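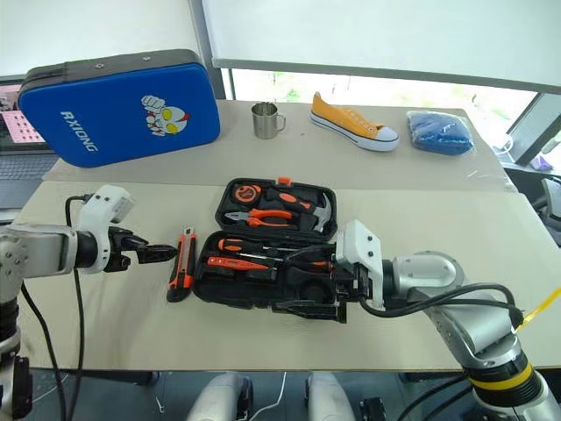
Aurelia asked in the comments last week whether all that extra practice data made the policy any better, or whether we'd just gotten pickier about which runs we kept. Fair question, and it bugged me enough that I went back and checked!

So, the tool case task. We trained two policies on the same 508 demos, same settings, same everything, except that one also got the recovery clips (the ones where you start from a bad grasp on purpose and fix it). Then we ran 80 trials each, with Jaime scoring so I couldn't be nice to my own favorite. Recovery clips won, 82 percent of screwdrivers in their slots, and the plain one was well behind. I did a little dance.

The tape measure is still a pain, though. It goes in crooked and the policy thinks it's done. Jussara wants to try a wrist force signal next, and I want to try more clips because I'm lazy and already have the script. We'll probably do hers first.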